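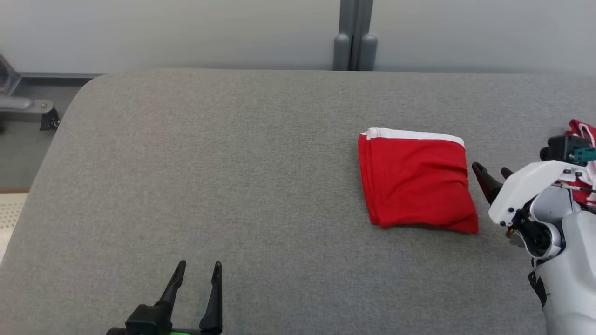
Attachment 1: gray fabric surface, wall behind

Ticket 1252 - label printer drops off network
Site: Prirkcombe
Opened Thursday, March 25, 2021
Priority: high (shipping stopped)

Printer at the packing desk goes offline after 17 minutes, every time. Power cycle brings it back, then same again. Jonent client shows "device not responding", queue piles up. 246 labels stuck as of lunch.

Tried so far:
- new cable, no change
- different wall port, no change
- reinstalled driver on the desk PC, no change
- test page from the printer's own menu prints fine, so not the print head

Firmware is whatever came on it in December. Havent touched it. Fladness has the same model on the same version and no complaints from them.

Sleep timer was set to 15, turned it off, saved, rebooted. Still drops. Maybe the setting isn't sticking? Will check again after next drop.
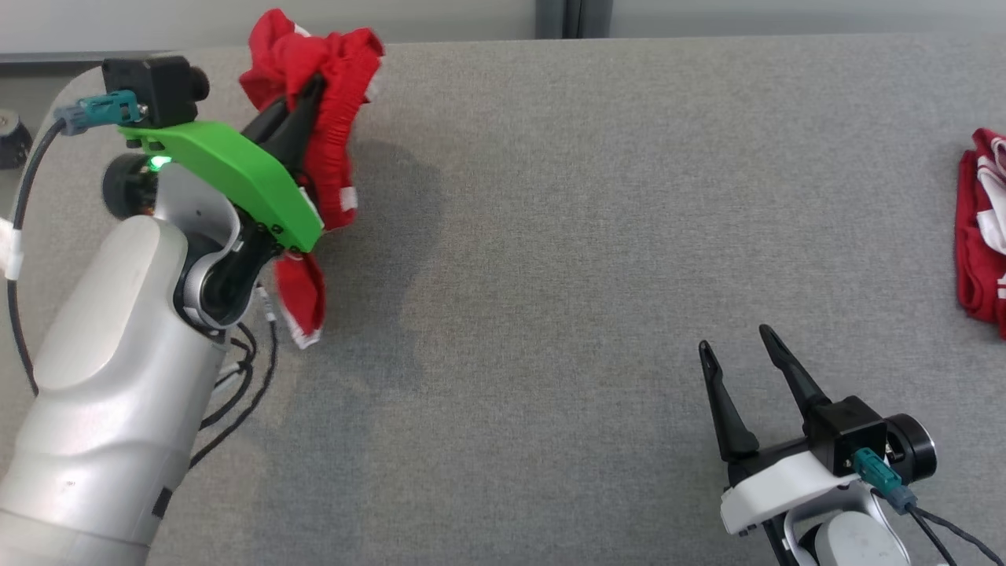 Ruben Visser: check the address before you do anything else. If it's on auto it may be fighting with something else for the same one. Had that at Verbruggen, looked exactly like a sleep problem. Reserve one on the router and leave the printer alone for an hour.

Ok, it was on auto. Reserved one, restarted both ends. Up 2 hours now, no drop. Releasing the queue in small batches so we don't get doubles, anything already hand written gets deleted first.

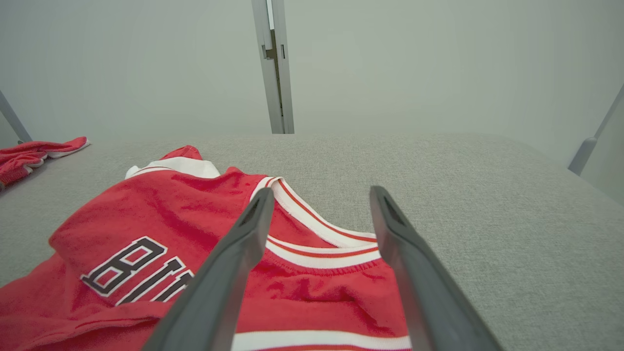 Second problem, smaller. Item names come out chopped on the label since the reinstall, driver went back to the default stock size. On screen it's fine, on paper you get the first letters and then nothing, a bit like the red jersey in attachment 3 where you get BU and the rest is under the fold. Set the stock size back to ours, next label printed the full name. Need to save that as the default so teh next reinstall doesn't wipe it.

Leaving open till tomorrow. Close if no drops overnight.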